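Small bedroom, big bed: which way do you face it?
Forum: Home and Sleep > Bedrooms

jovita_r
Posted 2019-12-16
We finally moved into the Sandoval Street place and I am SO happy to have a bedroom with a proper window! The bed runs toward it right now and I wake up with the light, even in December. My sister says sleeping toward a window is a mistake and I'll regret it by February. Anyone else do it this way?

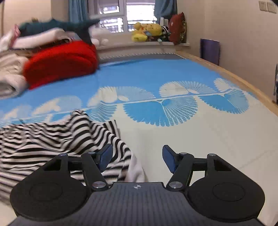
The bed and the window at the far end

pirkum37
Love it, keep it! I slept facing a window for 12 years and never needed an alarm clock. Get a heavy curtain for weekends and you're set.

Ximena Ochoa
I'm with the sister, sorry! Drafts are real. We turned our bed to the inside wall and I stopped waking up at 4 with a stiff neck. Plus you can reach the window to open it without crawling over anybody.

pirkum37
That's a window problem - seal it and the draft is gone. A roll of foam tape took me almost 2 hours and I'm slow.

Ximena Ochoa
Foam tape peels every summer at my house, but fine, I'll give you the morning light. It's lovely.

jovita_r
Ha, you two! I'm ordering the tape AND a lined curtain. One more from the same day, then I have to go unpack the kitchen.

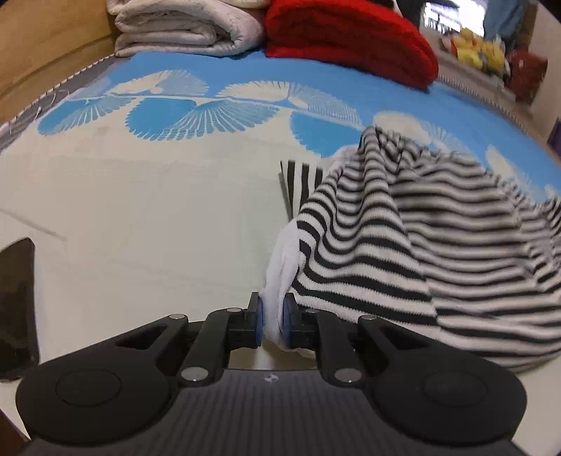
Moving into the new place

jacinto_a
Try wool blankets before you spend money on curtains. Two thin ones beat a thick one, and you can kick one off at night. Which direction does the window face?

jovita_r
East! Going to look for wool this weekend.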